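Home | Courses | Student Projects | Staff | Contact
Print this page | E-mail this page

Ribbed Bottles and the Kitchen Recycling Point
Project report, Hutville Hall group
Sena Owusu, Tài Huỳnh, Mudassar Zaidi
Supervisor: Ekua Amissah
08/08/2022

1. Background

The shared kitchen at Hutville Hall has one recycling point for two floors. In March the residents' meeting complained that the plastics bin was full by midweek and that bottles were being left on the worktop. We were asked to look at which bottles take up the space and whether a simple change to the way they are put in would help.

2. What we collected

We kept every plastic drinks bottle put out over four weeks, 396 in all. Of these, 225 were clear bottles with ribbed sides and the rest were smooth, coloured or an odd shape. The ribbed ones became the main subject of the project.

Bottles were rinsed, drained on the rack overnight and sorted by Tài and Sena the next morning. We noted whether the cap was on, whether the bottle had been squashed and whether there was any drink left in it. Labels were ignored after the first week as it took too long to peel them.

3. The ribs and the cap

The ribs run round the body and make the wall stiffer than the thin plastic would be by itself. With the cap screwed on, the air inside also pushes back, so a whole bottle keeps nearly its full size in the bin. A red cap on a clear bottle is easy to spot from the door, and this made the morning check quicker.
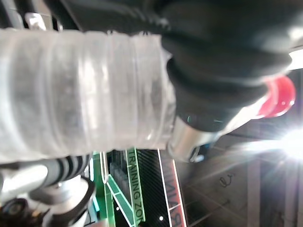
With the cap off, the same type of bottle folds along the grooves when pressed by hand. It springs back a little. Putting the cap on again straight after pressing stops this, and the bottle stays flat. Mudassar tried twisting as well as pressing, but the result was no smaller and it hurt his wrists.

4. Trial

For the last week we put a card above the bin reading "Empty, press flat, cap back on". Of the 95 bottles put out that week, just over half had been flattened. The bin was emptied on the usual day and nothing was left on the worktop.

5. Problems

Two bags were taken out by the cleaners before we had sorted them, so the total is lower than it should be. The trial was also short, and several residents were away.

6. Recommendations

Keep the card up, and move the bin next to the sink so bottles can be emptied there. A second bin is not needed at present. We would like next year's group to repeat the count in term time.

Thanks to Thanasis Chatzigeorgiou for lending the drying racks.

Print this page | E-mail this page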